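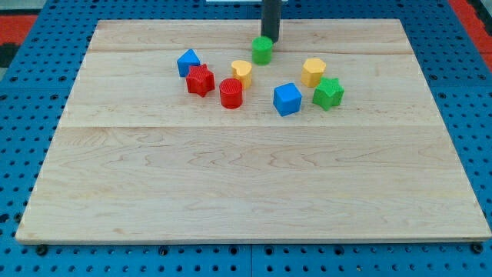

Creep at a glue line and a joint opening up are two separate faults, and I think the answers so far on this thread have run them together. Creep shows as a step or ridge you can feel with a fingernail while the joint stays shut. An open joint shows as a dark line that will take the corner of a piece of paper, usually at the ends first. On a sound panel you get neither. The pale board at the top of this message is made of joined planks, and the seam a little below the middle is no more than a faint line across the face, with the wavy grain running the same way as the joint. That is the condition to aim for on the sideboard, and it is a matter of preparation far more than of which bottle you buy.

On Tue 30 September, Tülin Kaplan wrote:

> The top is 122 cm long, solid, made up from 3 boards side by side.
> It came out of an unheated store in Jondalness in April and went
> straight into a heated room. Both joints were flat then. One has now
> opened at the left-hand end and the other has a ridge along most of
> its length. My meter gave 13 per cent on the day it arrived. I have
> not taken a reading since. The underside is screwed to the carcass
> through plain holes, front and back.
>
> Can I clamp the open one shut, run some PVA in, and sand the ridge?

No to the clamping, and not yet to the sanding.

Taking the open joint first. You have a top that arrived at 13 per cent and has been drying in a heated room ever since. It wants to shrink across its width. The screws front and back will not let it, so the stress goes to the weakest place, and that is a glue line at an end, where the boards dry fastest. If you pull it shut with clamps and glue it with the screws still in, the same force is waiting and you will get a fresh split, quite possibly in the wood beside the joint. A clean failure in old glue is much easier to repair than that.

So before anything else:

Take out every screw along the front. Leave the back row in.
Turn the front holes into slots, running front to back. 2 mm of travel either side of the screw is enough for a top of ordinary sideboard depth, but measure yours and check it against a movement table for the timber.
Put the screws back with washers, snug and no more.
Leave it in the room where it is going to live, and write down a meter reading once a week.

When you get three readings the same, look at the joint again. It may have closed a good part of the way by itself once the top is free. If it has, leave it alone until you have decided whether you can live with it.

If it still needs gluing, do not run new PVA into the gap. PVA does not stick well to cured PVA, and you cannot clean the faces properly through a slit. Cut the joint right through with a fine saw or on a table saw, shoot both edges, and glue it fresh. You lose the width of the cut plus a shaving or two. Vaughan Hoani has argued on this list for working a flexible filler into it and calling that the repair, and on a painted piece I would agree with him. On a clear finish it always shows.

The ridge. If it is the glue itself standing proud, it will be very narrow and slightly rubbery, and you can take it off with a sharp scraper held nearly upright. If one board is higher than its neighbour, the boards have cupped or slipped, and scraping will give you a flat patch that turns into a hollow next summer. Put a straight edge across it and hold a light behind. Sanding hides which of the two you have, hence the "not yet".

As to glue, the Osolside archive has a long thread on urea-formaldehyde for panels, which I won't repeat. It sets hard and does not creep to any extent that matters here. It is also unpleasant to handle and needs mixing. I use liquid hide glue on tops I expect to see again and ordinary PVA on the rest, and I put up with a small ridge in the second case.

Two things I would like to know before saying more. Which way do the growth rings face on the end of each board, all the same way or alternating? And is the underside finished? A top with varnish on one face only will cup whatever you do at the joints.

The movement tables I mentioned are in the back of the Savolainen handbook. The Giseck reprint leaves them out, so check which one you are ordering.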